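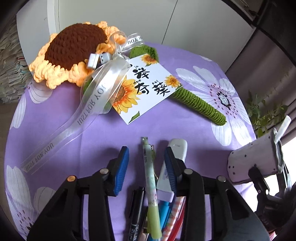

A crocheted sunflower with a ribbon bow and a gift card, on a purple tablecloth

Crocheted sunflower

A crocheted sunflower is a decorative flower made of yarn with a crochet hook, usually with a head, a stem and one or more leaves. It is given as a present, placed in a vase, or used as a part of a yarn bouquet. It belongs to the larger group of crocheted flowers, together with the rose, the tulip and the lily of the valley, but it is often sold as a single stem, as the head is big enough to be a gift alone.

Contents
1 Construction
2 Ribbon and card
3 Use as a gift
4 Local makers
5 Care
6 See also

Construction

The flower is normally worked in separate pieces, which are later sewn together. The center is made first. It is worked in the round from a small ring, and the maker increases the stitches until the disk has the wished size. If the increases stop early, the piece becomes a dome, and this shape is preferred by many makers. Thick plush yarn gives a soft and chunky center, while cotton yarn gives a flat one in which every stitch can be seen. Dark brown is the most common color.

The petals are worked either directly on the edge of the center or as a long strip which is then sewn around it. Their color goes from lemon yellow to light orange. A strip with many stitches in a short length gives ruffled petals, which curl at the edge. Petals made one by one are more pointed and look closer to the real plant, but they need much more time.

The stem has a core, in most cases of wire or a thin stick, covered with green yarn. The covering can be a crocheted tube or a yarn wound tightly in rings. Wound stems have a ridged surface and are quicker to make. At the lower end the yarn is fixed with a drop of glue. The leaf is worked separately and attached under the head. Some patterns have a rounded leaf, others a heart-shaped one.

A large flower takes a practiced person an evening or two. Beginners are usually advised to start with a small head of 9 petals, and then to continue with the common size of 21.

Ribbon and card

The place where the head meets the stem is often covered with a bow. Sheer and translucent ribbons are popular, and many of them carry a printed text such as "JUST FOR YOU", repeated over the whole length. The tails are left long. As the print is on a transparent material, it can be read in mirror form when the tail turns over.

A small card may hang from the knot. Cards for the Chinese-speaking market often show printed sunflowers and a short wish with pinyin over the characters. A well-known wish for students before an examination is 一举夺魁 (yī jǔ duó kuí), "to take the first place in one try". On sunflower gifts the last character is frequently changed to 葵 (kuí), from the word for sunflower, 向日葵, which has the same sound. The flower is for this reason seen as a sign of good luck at school.

Use as a gift

Crocheted sunflowers are given at graduations, before examinations, on birthdays and to teachers at the end of the school year. Compared with cut flowers, they do not need water and can be kept for many years. They are also suitable for hospital rooms where fresh flowers are not allowed.

Local makers

In Rukdale the crocheted sunflower is a usual article at the November craft market, which according to the town tradition goes back to 1725. The yarn shop Tkachuk sells a kit with yarn, wire and a printed pattern. The Cleken craft circle made some 300 stems for the school leavers of the district. The Tasum pattern, named after the village where it was first shared, has a double row of petals and a shorter stem.

Care

Dust is removed with a soft brush or with a hair dryer on the cold setting. A dirty head can be washed by hand in cool water with a little soap, pressed in a towel and dried lying flat. The stem should stay dry if it contains wire, because rust may color the yarn. Ribbons and cards are taken off before washing. Strong sun makes the orange and yellow colors pale.

See also

Amigurumi
Artificial flower
Ribbon flower
Yarn bouquet

This page was last edited on Aug 26, 2019.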